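Taming the Drawer Where Everything Goes to Die

Dec 22, 2024

Every kitchen has one. Ours is the second one down, between the silverware and the dish towels, and for years it opened exactly as far as the ladle would let it. You learned to slide two fingers in, press the ladle flat, and pull while turning slightly to the left. Guests had to be trained.

I finally dealt with it in August, in a heat wave, which I don't recommend. What follows is what worked, along with a few things that didn't, in no particular order of wisdom.

Take it all out. I know. Every article says this and every reader skips it and starts poking at the front corner instead. But you can't see what you own while it's lying on top of itself. Spread an old sheet on the floor and dump the lot. I found 3 vegetable peelers, a melon baller I have no memory of meeting, and the key to a bicycle lock we gave away with the bicycle.

Wash the drawer itself while it's empty. Crumbs get into kitchen drawers by a process science has yet to explain. Vacuum first with the narrow nozzle, then wipe with warm water and a drop of dish soap, then leave the thing open until it's good and dry. If it's bare wood, go easy on the water. If it smells like an old spice, a saucer of baking soda overnight usually settles the matter.

Sort by how often, and forget about what kind. I used to keep all the baking things together because it felt organized, and the result was that I dug past cookie cutters every night to reach the spatula. Now the things I touch daily live in front and the things I touch at Thanksgiving live in a box on top of the fridge, where they can think about what they've done.

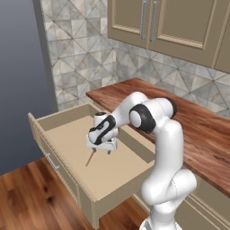 Measure the inside of the drawer before you buy a single divider. Measure the width at the front and again at the back, and then the height with the drawer pushed nearly shut, so you know what the lip of the counter will do to your tall items. A beige drawer under a wooden countertop like this one looks generous when it's standing open, and then you put a tray in it and discover that the tray was designed for a drawer in some other country. Write the numbers on a scrap of paper and keep it in your wallet. I once bought a very handsome bamboo insert from the Stestberg line on the strength of my own eye for distance, and it now holds seed packets in the garage.

Cheap dividers are fine. Shoebox lids, cut-down cereal boxes and the trays that chocolates come in will all do for a trial month. Live with the cardboard version until you stop rearranging it, then spend money if you still feel like it. I felt like it, and got the spring-loaded kind from Drotside, 4 to a pack. They hold well as long as you wipe the drawer walls first. On a greasy wall they creep, and one morning they let go all at once with a noise like a mousetrap.

Line it, but not with the sticky stuff. Adhesive liner goes in crooked and comes out in strips the width of a shoelace. Non-slip mesh costs little, can be lifted out and rinsed in the sink, and keeps the whisk from traveling. Cut it a hair smaller than the drawer floor so the edges don't curl up.

If the drawer sticks, rub the runners with a plain white candle. This works on wooden runners. On metal ones you want a wipe-down and a tiny bit of dry silicone spray, applied with the drawer out of the cabinet and the window open. Cooking oil is a bad idea in both cases. It runs beautifully for a week and after that it's varnish.

Knives don't belong in there loose. If you have no block and no magnet strip, slide each blade into a sleeve made of folded cardboard and tape. It looks like a school project — mine certainly does — but it saves both the edge and your knuckles.

Keep a small exile box. Anything you're unsure about goes in, and the box goes in a closet. Whatever you haven't fetched by spring can leave the house. The melon baller is in there now. I've been tempted to go and get it twice, both times to show somebody, and I've decided that doesn't count as use.

Check the drawer again in a month or so. Rubber bands will have returned. So will a soy sauce packet, and a single chopstick.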